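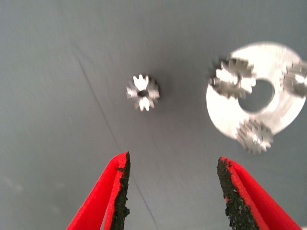
Residents who wrote in after the December screening wanted to know when the whole film would be shown, and whether they would have to drive to the city to see it. The answer is now settled. Stunska, the feature-length drama shot in and near Bellamy, will open at the Stevby Cinema next month, with a regional run to follow.

BELLAMY, 2023-05-20

Fasis Pictures has confirmed that Stunska is finished and has been booked for a three-week season at the Stevby. The film runs 97 minutes and was shot over one winter, mostly in rented farmhouses and on the old rail line east of town. The cinematography relies on natural light and long takes, and most of the night scenes were filmed with a crew of 3.

More than 500 people applied to be extras, and 700 metres of disused track were cleared for the closing sequence. The colour grade and sound mix were completed this spring.

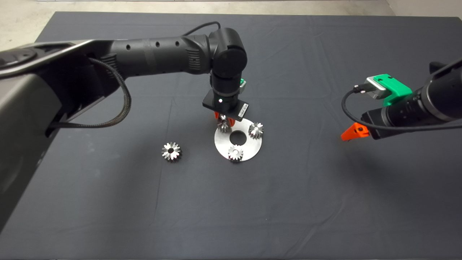
One reader of the production newsletter asked if the dialogue had been re-recorded, as the preview reel sounded thin in the back rows. Fasis Pictures says the preview used a temporary mix. All dialogue in the finished film is from the original location sound, apart from two scenes beside the highway.

The opening night program will include a short talk on how the film was lit and a display of storyboards in the foyer. The storyboards will stay up for the full season. Evening sessions start at 7:30, with a captioned matinee each week.

Tickets go on sale at the Stevby box office and through the cinema's website. Concession prices apply to students and seniors. Groups of ten or more should book ahead by phone.

Fasis Pictures has also printed 4,000 copies of a free booklet about the locations, including a map and notes on parking. Copies can be picked up at the cinema and the Bellamy library.

Media requests for stills, the trailer or preview access should be sent to the Fasis Pictures publicity desk.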